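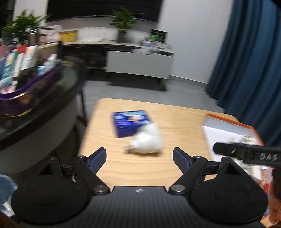 Chapter 7. Clearing a Table: Setting Up Your First Chore

Tidying a living room table is the chore we like best for a first week with the Sellitz two-jaw kit, and it's a great way to find out where home robots stand right now. The short version: picking things up and putting them in a tray is well within reach, and a whole tidy room is still a stretch. A good first table has a mix of shapes on it. A flat dark package with a crumpled white bundle lying over one corner makes a fine starting pair, with an orange-rimmed tray close by to receive things. The package keeps its shape when the jaws close. The bundle changes shape every time you touch it, and that's where the fun begins!

7.1 Before you start

You will need:
Sellitz gripper, charged
Leiva control box with the March 2026 update or newer
One tray or shallow box with a rim
Five to ten light household items, nothing breakable

Caution: Keep fingers away from the linkages whenever the gripper is powered. The jaws close at full speed in teaching mode.

Caution: Take out glass, open drinks, knives, medicine and anything hot. The Sellitz has no heat sensor.

7.2 Setting up the table

1. Put the tray on the same surface as the items. Lifting from one height and dropping at another is covered in Chapter 9.
2. Leave at least a hand's width between the tray and the table edge.
3. Open the curtains or turn on a lamp. Even light matters more than bright light.
4. Wipe the finger pads with a damp cloth and let them dry.
5. On the control box, choose New Chore, then Clear Surface.

Note: You don't have to clear the rest of the room first. Plants, baskets and a television in the background are fine. We trained on 2454 table runs in ordinary homes, and a bare room gave us worse results than a lived-in one.

7.3 Teaching the chore

1. Hold the gripper by its rear handle and press Record.
2. Move toward the first item with the jaws wide open. Go slower than feels natural. Fast approaches blur the view, and the software throws blurred stretches away.
3. Close the jaws on the middle of the item and wait for the click.
4. Lift straight up, carry the item to the tray, and lower it inside the rim before letting go.
5. Repeat until the table is clear, then press Stop.
6. Put everything back in new positions and record again. Seven runs will get you a first working chore. Forty-nine will get you one you'd show your neighbors.

Note: Mistakes are welcome. If you drop something, pick it up and carry on with the recording running. The software learns recoveries this way, and they're some of the most useful moments you can give it.

7.4 What it can do today

Boxes, tubes and cartons: very good. In our Faltstead test house the arm put away 2076 of these over the winter, and most needed only one try.

Flat packages: good, as long as one edge sticks up a little. A thin packet pressed tight against the table still beats it. Try sliding it to the table edge by hand and teaching the pinch from there.

Bags, cloths and wrappers: getting there. The arm will usually grab something, though it may drag a second item along. We're really excited about the May update, which adds a small shake after lifting.

Packing a basket so that cartons stand upright: not yet. You can teach it, and please do if you enjoy a challenge, but expect to step in on almost every run.

Deciding what is trash and what isn't: no. The arm will put your mail in the tray with the same care as an empty wrapper. Sort first, or use two trays and teach each one as its own chore.

7.5 If something goes wrong

The jaws stop halfway. Check for threads or tape in the linkage. Power off before you reach in.

The item slips out. Clean the pads, then set Grip Force one step higher. Go back down again for soft packages.

Items land on the rim. Move the tray closer to the arm and record three more runs with a pause over the middle.

The arm waits and does nothing. It has probably lost sight of the tray. Take away anything leaning over it and press Resume.

Runs you record can be shared with other owners through the Grudonari library. Choose Share from the chore menu and add a line about what was on the table. Chapter 8 continues with folding small towels.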